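Subject: Re: [flandgate-home] Using a window ledge for sorting clothes?
Date: May 3, 2024

Hello all,

Sorry for the slow answer, I have been meaning to sit down to this properly and kept getting called away. I'll put the original in first so that those of you on the digest can follow along.

> I'm in one of the small flats at Belmonte and have no utility room, no spare bed and a dining table that is permanently under somebody's homework. Where do people sort and fold their clean clothes? I've got a glazed-in balcony with a long ledge under the windows and wondered whether that would do. It seems a bit narrow, and I'm worried about marks from the sill. Also, does anyone bother folding light summer tops, or do you hang the lot?

Well, yes, it would do very nicely, and I say that as somebody who has done the family's folding at a window for years! We moved to our place in Jinstead with the idea that the balcony would be for sitting and reading. I think I read half a book out there, and after that the clothes took over.

On the width first. A narrow ledge is less trouble than you'd expect as long as it's a long one. You stand at one end, keep the unsorted heap further along, and pull each thing towards you as you need it. Grown-up jumpers and bath towels are a nuisance (I still take those to the bed), but tops, children's things, pillowcases and the like are perfectly happy. If yours has a window that opens inwards, do check how far it swings before you pile anything up. I learned that one with a stack of school shirts.

Now the marks. I'd put a cloth down. A bare sill always seems to have a bit of grit on it however often you wipe it, and pale things find it straight away. An old tablecloth folded lengthways is ideal, or a cot sheet, or a piece of curtain lining if you sew. Mine came off the remnants table at Wekitz, back when they still had the shop by the station, and it has been through the wash more often than most of what gets folded on it. Something with a check or a stripe is handy, as you can line a hem up against it and get your folds straight without much thought. I don't tape it down or anything like that. It slides now and then and I shove it back.

As for summer tops, I fold nearly all of them, the printed ones included. The way I do it is to pick the top up by a corner and let it hang for a moment, so that the long creases drop out and I can see which way round it is.

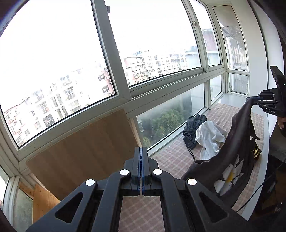 Then I lay it face down, smooth it from the middle outwards with the flat of my hand, bring the sides in and fold up from the hem. If there's a big flower or some other bold print on the front, I try to get the fold to fall beside it and not straight across, particularly if the print is the rubbery sort that cracks. With the soft inked kind I doubt it matters. Thin floaty things with pointed bits at the bottom I do hang, as they never stay folded and I have stopped arguing with them.

One small warning about the glass. We get strong sun along that side from March onwards, and dark clothes left out on the ledge for days will fade in a line exactly where they were folded. I lost a good navy cardigan that way. An hour or 2 is neither here nor there, but I do try to clear the ledge by teatime, and if I can't I throw the end of the cloth over the heap.

You asked about homework on the table as well, or rather you sighed about it, and I'm afraid I've no cure for that. Ours went on until the youngest was sixteen.

If anyone has found a decent shallow basket that will sit on a sill without tipping, please do write in, as I've tried three and they were all too deep. And if the Belmonte flats have the same rounded corners on their ledges that some of ours have, I'd love to know how you stop things slipping off the end.

Warmest wishes to everybody, and good luck with the balcony,

The one with the folding ledge, Jinstead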